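Grout and Tile Floor Care: Frequently Asked Questions
Flarnell Surface Supply
Last revised Apr 11, 2024

What is the difference between cement grout and epoxy grout?

Cement grout is a mix of portland cement, pigment and, in wider joints, sand. It is porous and absorbs water, oil and dye. Epoxy grout is a two-part resin with a filler. It does not absorb water and does not need sealing. Most floors laid in homes and light commercial buildings have cement grout. If a drop of water darkens the joint within a few minutes, the grout is cement and is not sealed.

Which products do you stock for each type?

Weerakoon 202 is our penetrating sealer for cement grout. Kallerden is the alkaline cleaner we supply for both types. Neither product contains wax.

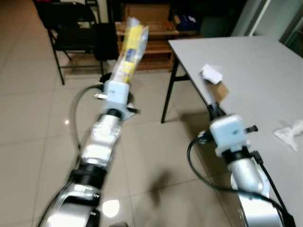 How do I choose a grout color?

Grout color affects maintenance more than tile color does. Light grout shows soil first along walking routes and at doorways. Dark grout hides soil but can show white haze from hard water or cleaner residue. For a tiled floor that runs beside a gray table or other fixed work furniture, a mid-gray joint is the usual compromise. Order all bags from one batch number. Two batches of the same color may differ once cured, and the difference is most visible on large floors with narrow joints.

How long must new grout cure before sealing?

Allow 5 days at normal room temperature. Rooms below 60 degrees Fahrenheit need longer. Sealing too early traps moisture and leaves blotches that have to be stripped.

How much sealer do I need?

One quart of Weerakoon 202 covers up to 600 square feet of 12-inch tile with 1/8-inch joints. Smaller tiles have more joint per square foot, so coverage drops. Mosaic sheets can use several times as much.

Can I seal the tile as well as the grout?

Glazed ceramic and porcelain do not accept a penetrating sealer. Wipe any excess off the tile face before it dries. Unglazed tile and natural stone may be sealed, but test a spare piece first.
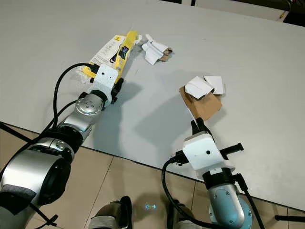 Photo: Nustanberg site, Flarnell Surface Supply

Why do my grout lines look darker than when they were installed?

There are three common causes: soil held in open pores, mop water left to dry in the joint, and residue from soap-based cleaners. Scrub a short section with Kallerden and a nylon brush, rinse twice and let it dry overnight. If the section returns to its original color, the whole floor can be cleaned the same way. If it does not, the pigment is stained and a colorant is the remaining option.

Can I use vinegar or bleach?

Do not use vinegar on cement grout. Acid dissolves the cement binder and leaves a sandy surface. Diluted bleach will lighten mildew but can fade pigmented grout. Never mix bleach with any other cleaner.

How often should grout be resealed?

Floors in regular use should be tested with water once a year. We suggest August, when joints tend to be dry in most of our service area. Reseal if the water soaks in.

Do you sell samples?

Yes. The grout sample box contains 9 cured color sticks. The cost is credited against your first order.

Where do I send a warranty claim?

Write to the Nustanberg office with the batch number, the installation date and the tile type. Keep one empty bag from the job until the claim is closed.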